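Sorting the Small Stuff: my project on bins, boxes and pouches

I picked this topic in January, when the stock shelf at our Kelville site had turned into one big heap and I'd spent a whole lunchtime hunting for a single small carton. My question was a simple one. If you put small packaged goods into open plastic bins by the shape of the packet, and forget about what's inside it, can people find things quicker? My tutor, Margit Bodnár, said it sounded too easy and then let me do it anyway, so thank you, Margit!

I started by wanting lids and labels and dividers and all sorts (I'd made a very long shopping list), but the budget said otherwise. So it was open bins on a white table, side by side, with the colours doing the job of labels. Yellow on the left was for boxy things, blue in the middle was for flat things that will stand on end, and the big yellow one on the right was for whatever was left over.
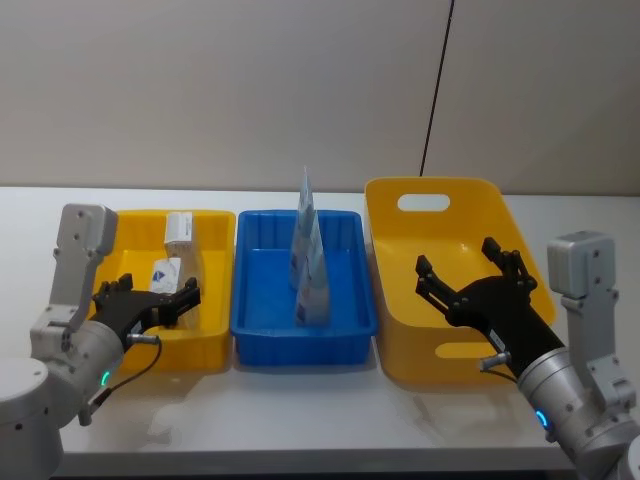 Fig. 1. Boxes in the left bin, slim packets upright in the blue one.

The blue bin was my favourite from the start. I'd expected thin packets to flop over and slide under each other, and on my first tries at home they did just that, in a shoebox. What I learnt is that they like company. Put one in alone and it sulks in a corner, but stand two close together and you can flick through them like records. Tall ones go at the back, otherwise you can't see the short ones at all.

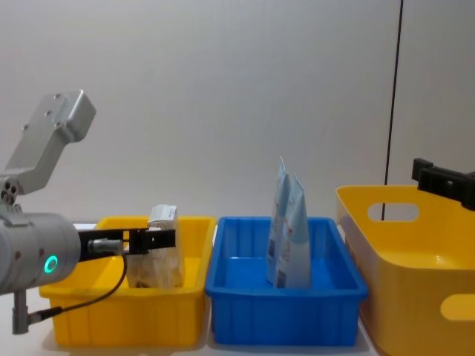
Irén Erdős read my first draft and wrote in the margin that two yellow bins was asking for trouble, and that anyone in a hurry would hear "yellow" and go to the wrong end of the table. She had a point. I'd been saying "small yellow" and "big yellow" out loud for so long that I'd stopped noticing it was confusing. In the next round I'd swap the big one for green, or just tie a ribbon on it.

The leftovers bin nearly got dropped from the project. I kept it in after reading the notes from the Wascombe group, who had tried sorting without one and ended up with odd bits all over the worktop. Mine had the opposite problem, because once there's a place for "anything else" you get lazy and chuck everything in it. I gave myself a rule that only one thing could live there at a time.

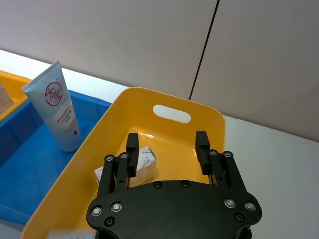

Fig. 2. One small white carton in the deep yellow bin.

My scoring was very basic: I called out an item, someone found it, and I wrote down the time. I did 13 rounds with the heap and 13 with the bins, and the bins won by enough that I didn't need clever maths to see it. The slowest bin was the one for boxes, which surprised me. When the packets are nearly the same size you have to tip the front one forward to read the one behind.

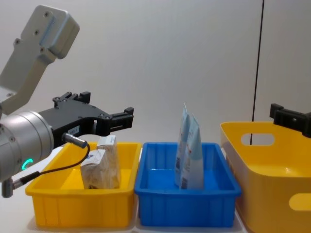
Next time I'd spend my effort on depth. I chose bins by colour and by what was cheap, and hardly thought about how high the sides were. Now I think it matters more than anything else I tested. With a shallow tray like the left-hand yellow one, the taller packet at the back still shows over the one in front, so you know there are two without touching either. In a deep bin a small carton just sits on the floor and you have to lean right over it.

I'd also like to try it with softer packs, and with somebody who has never seen the table before, as my helpers all knew the colours by the end. Margit has asked for a copy of the timing sheets and they're in the blue folder with my shopping list.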